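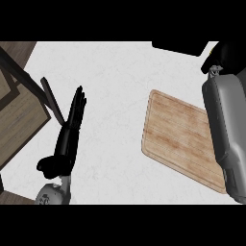 Two robot arms over a pale marble countertop, in a computer-rendered view.

FOR IMMEDIATE RELEASE
Wed 27 April

I'm running for the Cleseta County Commission, District 44

Well, I've gone and done it! This morning I filed my papers for the open seat on the county commission, and I want you to hear it from me before you hear it at the gas station.

I moved to Cirnitz in 2016, and I've been going to commission meetings ever since (yes, even the long ones on the sewer bonds). Last fall a bunch of us asked for evening hours at the Tredov Road annex so people with day jobs could renew a permit without losing a shift. We turned in 300 signatures. The request got tabled, then tabled again, and I started thinking I'd like a vote of my own.

So what am I for? Evening hours, for a start. Fixing the Kanaujia Creek bridge before another winter of one-lane traffic. And putting the draft budget online a month ahead of the hearing, in plain English, please!

I'm not taking checks over $200 from anybody. If you want to chip in less than that, or put a sign in your yard, I'd be thrilled.

The election is in November. My kickoff is this Saturday at 10 a.m. at the Cirnitz fairgrounds, picnic shelter by the east gate. Reporters are welcome, and so are kids and dogs on leashes.

Media contact: Cirnitz campaign office, Tredov Road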